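July 2023

Mutlow desk notebook – replay parsing and netcode tests for the esports side

Still on the desync bug. Ran the whole Skeltametti scrim block through the parser again, 279 replays, 19 of them come out with the wrong gold totals after the second dragon. Same 19 as last time, so at least it's repeatable. Patch notes say nothing useful. Suspect the tick counter rolls over when a match gets paused and the remake timer is still live. Pauses longer than 3 minutes seem worst.

To do: pull pause events out seperately, line them up with the gold curve, see where the jump is.

Latency box: Onelura build works on the bench machine, not on the stage machine. Same cable, same switch, same account. Stage machine drops the first packet after every champion swap and then acts like all is well. Left it logging overnight, file is huge, do not open in the normal editor (I did, lost half an hour).

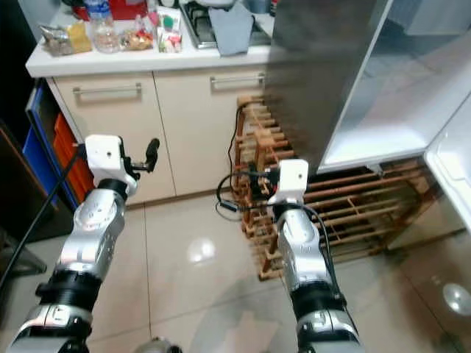
Kitchen floor, both arms.

Back to it. Katayama want the draft tool before their roster lock in August. They sent a list of asks:
– bans shown in order, with the side that made them
– swap history, per player
– a way to hide scrim drafts from the sub roster
– export that their coach can print

First one done. Second one half done, breaks if two players swap back to what they had. Third needs permissions and we don't really have permissions, we have one shared login and good manners. Fourth is easy if nobody asks for color.

Draft model: trained on 393 games, current patch only. Picks the right side winner a bit better than last week's version but it loves scaling comps way too much. Feed it an early skirmish team and it says they lose every time. Checked by hand and the label column was shifted by one on the spring games. Fixed, retraining. Shoudl have checked that first.

Sent the sample report to Katayama. Main thing in it was the jungle pathing heat map, which I was pretty pleased with.

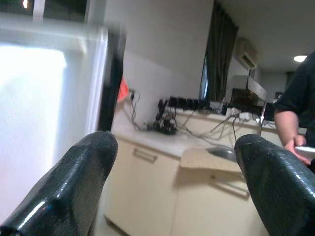

Katayama: Heat map looks good but our jungler paths differently when he's on stage, so mixing scrims with official games makes it useless for us. Can you split them? Also we'd rather see the first clear by side than the whole early game at once.

Fair. Split is simple, match type is already in the metadata, I just never used it. First clear by side means red and blue get their own maps and the sample gets thin quick. Will put the game count under each map so nobody reads too much into a blob made of four camps.

Pause events are out now. The jump in gold happens on unpause, every bad replay I opened. So it is the tick counter. Parser thinks time went on during the pause and hands out passive gold for it. Quick fix is to subtract pause length. Proper fix is to read the game clock and drop the wall clock entirely. Doing the quick one tonight, proper one when Skeltametti are done with their scrim block.

Stage machine again: log shows the drop lines up with the overlay reloading. Turned overlay off, no drops. Turned it on, drops. So not Onelura's build at all, its our overlay grabbing the socket.

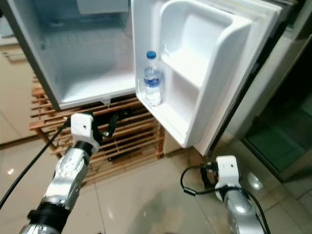 Next build moves the overlay to its own process. Need someone to test on stage with full audio and both teams' machines running, bench tests don't count for this one. Old build stays on the shared drive until then, don't delete.

Leftover:
– rename the replay folders, there are two called final
– ask Skeltametti if the remade games should count
– rerun the 19 after the pause fix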